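Peel and stick wallpaper coming off at the seams, help

Put up Lullovent vinyl paper in July, 3 walls, now the edges are curling where the sheets meet. Cost me 200 dollars so not starting over. Is there a glue that wont stain thru? Also thinking of marble look contact paper for the counter, same brand, or is that asking for trouble

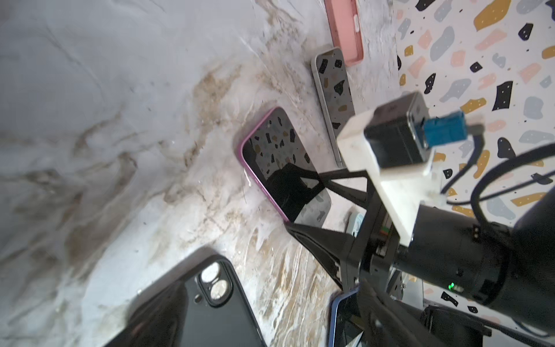
Berkay Taşdemir
Seam adhesive, small tube, any paint store. Brush it behind the edge, press, wipe the extra off with a damp sponge. Did you wash the walls first? Greasy wall = curling, every time.

moschos17
Had this in my hallway. Tried a hair dryer on low, edge went flat, came back up in a week. Glue is the way to go. 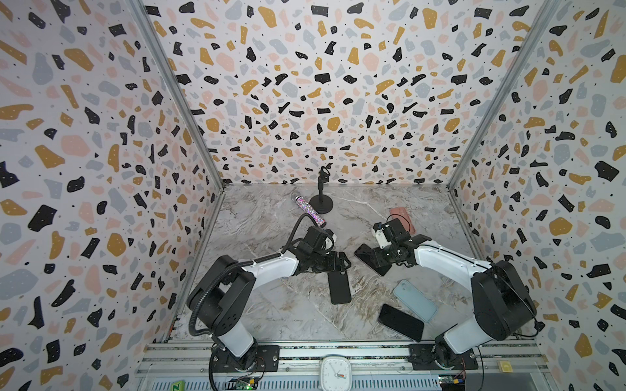
Corners are the other weak spot — paper wants to pull out of them. Cut it there, dont wrap it, overlap a hair. Or cover the joint completly, metal strips down the corners like those silver posts between the terrazzo walls look fine and you never see a cut edge. For the counter, marble contact paper is ok away from the sink. Mine bubbled next to the stove. Go slow with a plastic scraper and buy one extra roll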